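Setting up a picking bin your arm can reach into

If your arm can already move to a point and close its fingers, you're ready for the fun bit – letting it rummage! These are my notes from the arm at Faltside, our shared workshop, and most of it will carry over to whatever you've got at home.

Start with the bin. Choose one with sloping sides, so things slide back towards the middle when they get nudged. Put it well inside the arm's reach and jog the gripper to all four inside corners before you fix anything down. Ours took three goes.

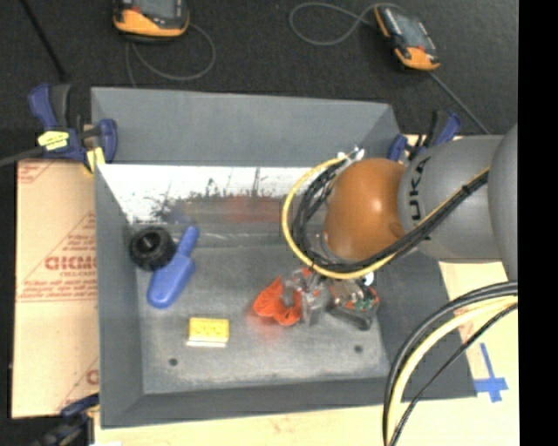

Clamping comes next, and please don't skimp on it. A bin that creeps a few millimetres will spoil every position you've saved. Use bar clamps at the corners and keep the grips low and out of the arm's path. Leave enough slack in the cables for them to loop right round the joint, as the yellow one does on ours, then run the arm through its widest turn by hand speed and watch for snags.

Now set your floor height. Lower the closed fingers until a sheet of paper just drags, and save that as zero. I call the file Kasham and keep a spare copy, having lost the first one in August.

Begin with one chunky object, then add others in different shapes and colours. Run 125 picks before you change any settings – it's tempting to fiddle after five. My first full run managed 72 good ones and I was thrilled!

Next page: teaching the arm to let go gently.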